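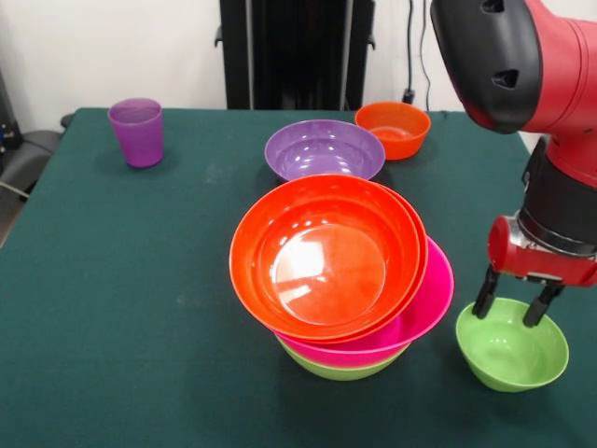

Llevo ocho meses apuntando todo lo que gasto en comida. Hilo con lo que he sacado en claro, por si a alguien le sirve.

1/ Empecé en enero porque no me cuadraban las cuentas a final de mes. El alquiler es fijo, la luz más o menos también, y lo que bailaba era la compra.

2/ Uso una libreta. Probé dos aplicaciones y las dejé las dos a la semana. En la libreta apunto fecha, tienda y total. Si el tique pasa de 80 euros, lo grapo a la página para mirarlo después con calma.

3/ De enero a marzo gasté 2000 euros. Somos cuatro en casa. Salen 667 al mes, y eso sin contar los cafés ni las comidas en el trabajo, que van en otra página.

4/ Lo primero que vi es que iba demasiadas veces al súper. Cuatro o cinco por semana, casi siempre a por pan o leche, y salía con una bolsa llena.

5/ Ahora hago una compra grande a la semana en el Minau y el resto en la frutería Jurić, que me queda de camino. La fruta me sale algo más cara por kilo, pero tiro mucha menos.

6/ Lo de tirar también lo apunto, con una T al margen. Las T de febrero: media lechuga, un yogur, pan, otra media lechuga, arroz cocido, pan, pan. Desde entonces congelo el pan en rebanadas el mismo día.

7/ El menú semanal completo no me funciona. Lo intenté tres semanas y el miércoles ya iba por libre. Lo que sí hago es decidir tres cenas y dejar las demás abiertas. Siempre hay huevos y siempre hay un bote de garbanzos.

8/ Las marcas blancas, según. El tomate triturado me da igual, el arroz me da igual, el café no. Para el café sigo comprando el de Sendley, y cuando está de oferta me llevo dos paquetes.

9/ Las ofertas de 3x2 las miro con cuidado. En abril compré tres botes de detergente y bien. También compré tres bandejas de champiñones y hubo dos T.

10/ De abril a junio bajamos, aunque menos de lo que esperaba. Mayo fue malo: un cumpleaños, visitas dos fines de semana y la nevera estropeada un día entero. Lo dejé apuntado igual, sin descontar nada.

11/ Me preguntan por privado si compro por internet. Lo hice dos veces, cuando vivíamos en Irville y el súper quedaba lejos. Con los gastos de envío y el pedido mínimo acababa comprando cosas de relleno – sobre todo galletas.

12/ Las legumbres las cuezo los domingos por la tarde, una olla grande, y las congelo por raciones con la fecha puesta. Las lentejas aguantan bien. A las patatas del guiso no les sienta bien el congelador, esas las pongo aparte.

13/ En agosto he apuntado menos porque estuvimos fuera la mitad del mes. Retomo ahora en septiembre con libreta nueva, la otra se quedó sin hojas.

14/ Si alguien lleva también la cuenta de lo que tira, que me diga cómo lo apunta. Yo no peso nada y sé que así se me escapa parte.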